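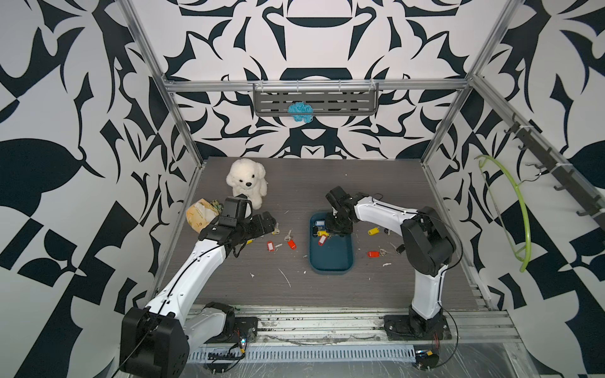

# Skakden bus riders get longer to claim lost items

Tromis, the company that runs the city buses in Skakden, will hold lost property for 51 days starting in December. Under the current rules most items are kept for a month before they are given away or thrown out.

The change was approved this week along with a new late opening for the lost property office at the Daza bus station. The office now closes at 4:30 p.m., before many riders get off work. From December it will stay open until 7 p.m. on two evenings a week.

Tromis says 3,717 items were turned in by drivers and cleaning crews over the past year. Umbrellas and gloves made up the largest share, followed by phones, keys and children's things. Fewer than half were picked up. Phones went back to their owners most often. Keys did badly – many people have copies made or change the lock before they think of calling the bus company.

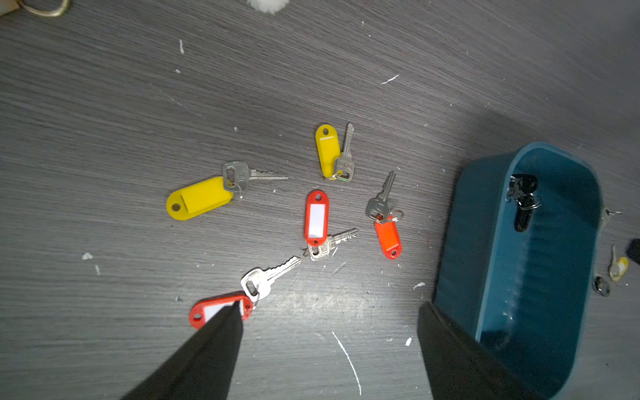
**Corinne Habel**
*Transit and city services reporter*

Riders have complained for years about the short holding time. A common problem is that an item left on an evening bus can spend several days at the Brarisska depot before it reaches the office at Daza, and those days count toward the limit. Under the new rules the clock starts when the item is logged at the office.

The company is also dropping the pickup fee for keys, bus passes and anything that belongs to a child. The fee for other items stays at $2. It can be paid by card or in cash, but the office does not take large bills.

To claim something, riders need to give the route, the rough time of the trip and a detail that would not be obvious to someone guessing. For phones, staff will ask the owner to unlock the screen at the counter. For bags, they will ask about the contents. Another person can pick up an item with a signed note from the owner and a copy of the owner's ID.

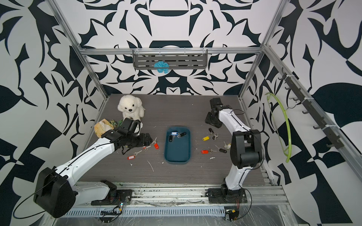

Food and open drinks will still be thrown out the same day, and wet clothing may be discarded if it can't be dried. Wallets and passports are handled separately. They are passed to the police after two working days, and that part of the policy has not changed.

Items nobody claims will go to thrift stores in Skakden, with the exception of electronics, which are wiped and recycled. Tromis used to hold a yearly sale of unclaimed goods at Brarisska, but ended it when takings fell to $300 and no longer covered the cost of running it.

An online form for reporting lost items is planned for next year. Until then, reports can be made by phone or in person at Daza. Drivers can't search a bus while it is in service, but they can radio the depot and ask for a check at the end of the route.

The new holding time does not apply to items turned in before December. Anyone who has lost something this month should contact the office under the current deadline.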